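Open day at Skustell: does a better fold really save a drawer?

I went to Zotonlow expecting to be sold a folding board. Skustell washes, presses and folds shirts for small clothing shops, and once a year, in the slow part of spring, it lets the public in to look around. The flyer promised "the science of the perfect T-shirt fold" and a drawer that holds twice as much. I have heard the drawer claim before, usually from people with something to put in a drawer.
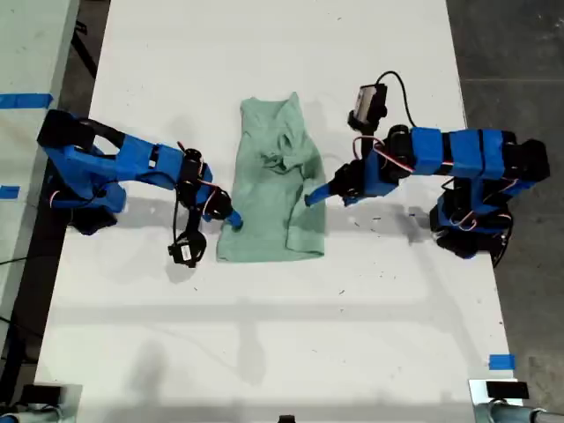 By Tín Tô
Visits and Open Days
Tue 10 May

The bus from Ploltow drops you at the wrong end of the industrial road, so allow extra time for the walk. Entry was free. Parking was not, which I only found out from the people behind me in line, who had come by car and were still annoyed about it at the coffee stand.

The tour starts in the wash hall and moves fast. We were told the plant gets through 549 shirts on a normal morning. I asked what a normal morning was and got a smile. The pressing room was hot and very loud, and most of what the guide said in there was lost on anyone past the second row. I did catch that cotton jersey is folded straight from the dryer and never pressed, a point I would have liked to hear more about. My own T-shirts come out of the dryer looking like something pulled from a gym bag.

The folding room is the part people come for. The table is white and plain, and it has seen plenty of use, with scuffs and little dark specks on the top. I was glad of that. Showrooms make me suspicious. The shirt was an ordinary one too, a soft mint green, and at one point it lay in a crumple with the collar all gathered up and the bottom half more or less flat. Anyone who has emptied a laundry basket onto a bed knows that shape.

Their method goes like this. Lay the shirt flat, collar away from you. Smooth it from the middle outward. Bring one side in, then the other, so you have a long strip. Fold the strip in half, then in thirds. It is the fold my mother used, except that she did it in midair while talking to someone in another room. Skustell calls it the Ninh fold and has printed a card about it, 43 cents at the desk if you want one. I asked where the name came from. It was a sales decision, I was told, and I appreciated the candor.

What the card leaves out is how much depends on the collar. If the neck is bunched when you start, every later crease leans. You bring the side over and get a slanted line from the neck toward the hem where you wanted a straight one, and then you are tugging at the collar to fix it, and the rest of the shirt shifts. The flyer's drawings all begin with a shirt that is already perfectly flat. Getting it there is most of the job.

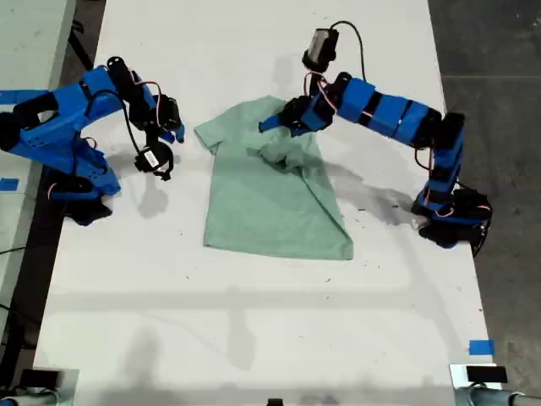 Should you start a T-shirt fold face up or face down?

Face down, if you want the front showing when you finish. Face up works just as well for a plain shirt that is going in a drawer.

That came from the short talk after the tour, and it was the most useful minute of the day. The rest of the talk was about the drawer. Two identical drawers had been set up on a stand, one filled in stacks and one with the shirts filed upright. The upright one held 19 shirts. The stacked one held fewer, but it also had a good gap at the top that could have taken several more. I pointed this out. The speaker agreed that it was "not a fully packed stack," and we moved on to questions about stain removal.

So I am not convinced on the space. I'll give them that filed shirts are easier to see, and you don't wreck the pile getting at the blue one underneath. That is worth something in a house where more than one person uses the same dresser.

The shop at the exit sells folding boards, drawer dividers and a linen spray that smelled of pears. I bought the card, out of politeness, and no spray.

There is a second open day planned for November, limited to 200 visitors, with the pressing room left out of the route. Wear flat shoes, and if you want to ask anything, stand near the front. The restrooms are past the coffee stand on the left.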